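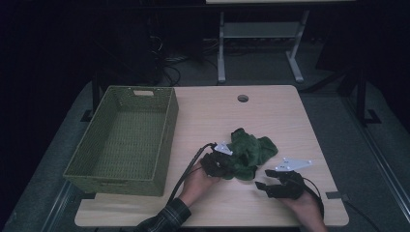

Orestis had told his sister he would have the laundry folded before she got back from the pharmacy. It was four in the afternoon and he had not started.

The green cloth was the problem. It had belonged to their mother, who used it on the kitchen table every June when the cousins came, and then on the back of the couch, and then for nothing. It was too big for a napkin and too small for a bedspread. He had never learned what to call it.

He smoothed it out on the table and tried to find the corners. He got three. The fourth had folded itself under somewhere, and when he pulled at it the rest slid toward him and bunched up again.

"You're fighting with it," Mrs. Amaral said from the doorway. She lived downstairs and came up for the mail when it was put in the wrong box, which happened most weeks.

"I'm folding it."

"Start from the middle. Pinch it and lift, and let the corners hang."

He did that. The corners hung. He laid it down again, and it was a little flatter than before.

She put two envelopes by the sink and looked at the basket. "Is that the one from the house?"

"She bought it in 2000. The handle holes are still good."

"I remember it had onions in it."

He remembered that too. For years everything that came out of it smelled faintly of onions, the towels and his school shirts, and his mother said it was his imagination.

Mrs. Amaral went down with her own mail. He folded the cloth in half, and in half again, and one edge stuck out by an inch. He opened it and did it over. The second time it stuck out on the other side.

He heard the street door, and then his sister on the stairs, stopping on the landing to change hands with the bags. He put the cloth in the basket the way it was and pressed it down with his palm.

"Done?" she called.

"One thing," he said. "The rest is still in the dryer."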